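2025-05-06

Tote bag day, again.

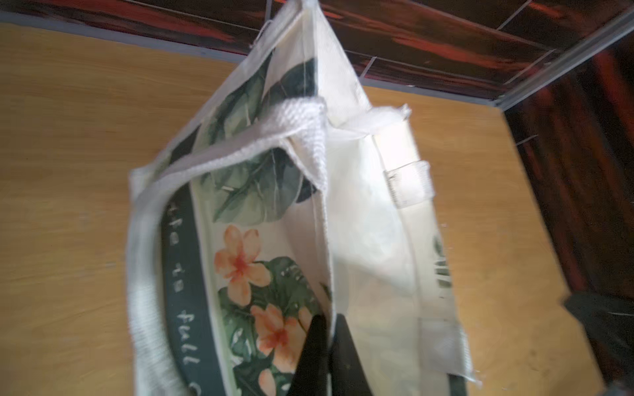
Photo: Kieran Foley / Lokex

Up too early, bad coffee, straight to the bench. Job for the week is groceries. Get the bag open, put things in, don't wreck anything. My mother does it while on the phone.

Cloth is the whole problem. A box stays where you left it. A bag slumps, the handles flop over the mouth, you push one side and the other side comes along too. Kieran picked the one with the hibiscus-looking flowers on it, says if it can do a bag that soft it can do any of them. Not sure I beleive that.

32 tries before lunch, 13 I'd call good. Ultan Ó Ceallaigh came by and asked was that better than August. It is, a lot, but he had the face on. Vendside want to know can it pack a shopper's bag at the till. Told him not yet. Folding towels, sort of. Stacking cups, yes. Bags, no. He wrote somthing down.

Loose threads along the top edge need trimming, they worry me. Ask Moriarty re spare fingertips. 400 more tries on the plan and I've got maybe the patience for 14.

Carried my own shopping home. Dropped the eggs on the stairs.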